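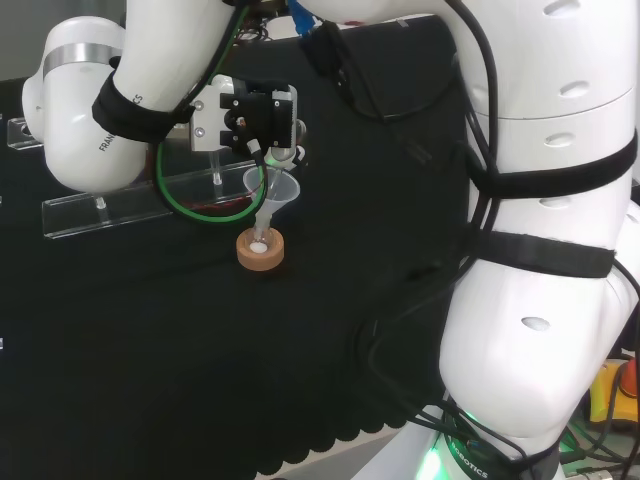 Trichter im Glasgefäß mit Korkring, Standort Dunbar

Vorgang: Henumen Bestandsverwaltung, fehlerhafte Artikelsuche nach Versionswechsel
Meldende Stelle: Molevent, Zentrale Materialwirtschaft
Betreuung: Zekari Anwendungssupport
Priorität: mittel
Status: gelöst, Nachbeobachtung bis Ende Juli

Beschreibung der Störung

Seit dem Versionswechsel am Montag liefert die Artikelsuche bei Bezeichnungen mit Umlauten oder Eszett unvollständige Ergebnisse. Die Eingabe „Gefäß“ führt zu einer leeren Trefferliste, die Eingabe „Gef“ hingegen zu den erwarteten Einträgen. Betroffen sind nach Auswertung der Meldestelle 660 Artikel am Standort Dunbar. Die Bestandsmengen selbst sind unverändert. Bestellungen über die Artikelnummer sind weiterhin möglich.

Rückfrage des Supports, 9:40 Uhr

Wir bitten um Mitteilung, ob der Fehler auch bei neu angelegten Artikeln auftritt und ob die Suche über das Webportal und über den Arbeitsplatzclient dasselbe Ergebnis liefert. Ferner benötigen wir einen Auszug der betroffenen Datensätze im Format CSV, Zeichensatz unverändert.
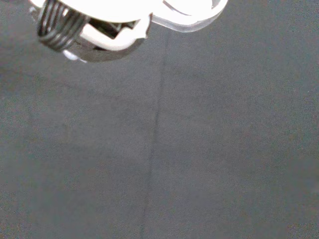

Antwort der Meldestelle: Neu angelegte Artikel werden in beiden Zugängen korrekt gefunden. Der Fehler beschränkt sich somit auf den Altbestand. Zusätzlich ist aufgefallen, dass die Warengruppen teilweise nicht mehr zugeordnet sind. Eine schwarze, eng gewickelte Feder wie die hier abgebildete müsste unter „Federn und Kleinteile, schwarz“ geführt werden, erscheint derzeit jedoch nur unter „Sonstiges“. Der angeforderte Auszug ist dem Vorgang beigefügt.

Analyse des Supports, 11:15 Uhr

Der Auszug wurde geprüft. Im Altbestand sind Umlaute als zusammengesetzte Zeichen gespeichert, bestehend aus Grundbuchstabe und Trema. Die neue Version vergleicht ausschließlich einteilig kodierte Zeichen. Beim Eszett liegt eine andere Ursache vor: Der Suchindex wurde während der Umstellung mit der Spracheinstellung Englisch aufgebaut und ersetzt das Zeichen durch „ss“, die Suchmaske hingegen nicht. Die fehlende Zuordnung der Warengruppen betrifft 67 Artikel, deren Gruppenname einen Umlaut oder ein Komma enthält.

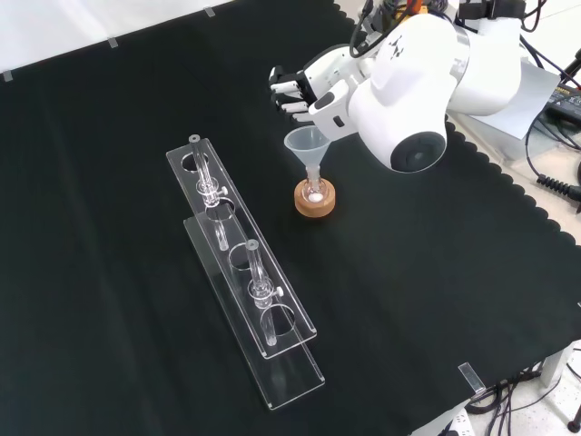
Der Neuaufbau des Index allein genügt daher nicht. Vorab sind die Bezeichnungsfelder zu vereinheitlichen. Wir empfehlen folgendes Vorgehen:

Sicherung der Artikeltabelle und der Gruppentabelle anlegen.
Schreibzugriffe für den Standort Dunbar sperren.
Normalisierung im Testmandanten ausführen und Protokoll prüfen.
Normalisierung im Produktivmandanten ausführen.
Suchindex mit der Spracheinstellung Deutsch neu aufbauen.

Für die Sperre ist ein Zeitfenster von 6 Stunden vorzusehen. Die Freigabe durch die Materialwirtschaft ist schriftlich im Vorgang zu erteilen.

Rückmeldung der Meldestelle

Die Freigabe wird hiermit erteilt. Der Testlauf ergab 12 Datensätze, bei denen die normalisierte Bezeichnung mit einer bereits vorhandenen übereinstimmt. Eine automatische Zusammenführung ist nicht erwünscht, da unterschiedliche Lagerplätze hinterlegt sind. 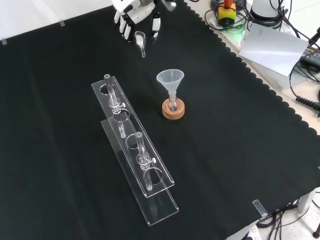
Die Dubletten wurden entsprechend von der Normalisierung ausgenommen und mit dem Kennzeichen „Prüfung“ versehen. Nach dem Lauf im Produktivmandanten liefert die Suche nach „Gefäß“, „Röhrchen“ und „Verschluss“ in beiden Zugängen übereinstimmende Trefferlisten. Die Warengruppen sind wieder zugeordnet. Die Schreibsperre wurde um 17:30 Uhr aufgehoben.

Offene Punkte

Manuelle Bereinigung der gekennzeichneten Dubletten durch die Materialwirtschaft.
Ergänzung der Spracheinstellung in der Installationsanleitung durch Zekari.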